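招募：线上二手衣物买卖习惯研究，参加者征集中

大家好。我是 Apolline Delaunay，在 Zurkico 研究室做关于旧衣服流通的调查。我的中文是成年以后学的，如果下面有写得不自然的句子，请您原谅，有不明白的地方请写信问我。

我们想了解的是：住在城市里的人怎样决定把一件衣服卖掉、送人或者留下，以及买的人怎样判断一件没有摸过的衣服。研究从九月开始，一共进行 12 周。

我们希望您符合以下条件：
年满十八岁；
过去一年里在网上卖过或者买过二手衣物，两种都做过更好；
能够用普通话谈话，有口音完全没有关系；
愿意写简单的记录，每周一次，几句话就可以。

专门经营服装生意的朋友，这次很抱歉不能参加。

参加的内容：
开始时有一次谈话，时间是一个半小时，由我或者我的同事 Quentin Courtois 进行，可以见面，也可以用电话。之后您每周填写一份短的记录，写这一周卖出、买到或者退回的衣物，还有您当时的想法。价格可以写，也可以不写。最后再谈话一次，比第一次短。

报酬：
完成全部内容的参加者，可以得到最多 4000 元。中途退出也可以，已经完成的部分照样支付，不需要说明理由。 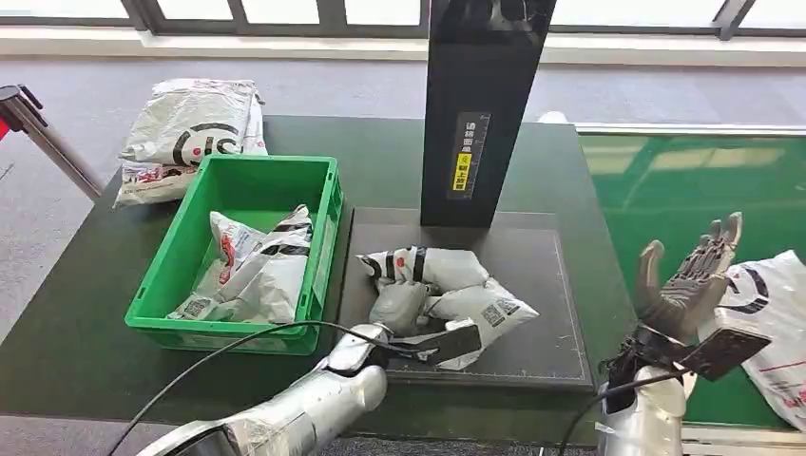
图：工作台上的白色塑料快递袋，袋上贴有带二维码的面单

关于个人信息：
您的姓名和地址不会出现在报告里。谈话的录音由 Busisiwe Nkosi 保管，研究结束以后删除。如果您给我们看订单的截图，请先把对方的名字遮住。

报名方法：
请在 Zurkico 的网页上填写报名表，项目编号是 654。表里有一个问题是“您最近卖掉或者买到的一件衣服”，请用 100 字以内回答，这个回答对我们选择参加者很重要。收到报名以后，我们会在两个星期之内回信。没有被选上的朋友也会收到回信。

电话咨询请在下午两点到五点之间打来，找 Sylvain Lebrun。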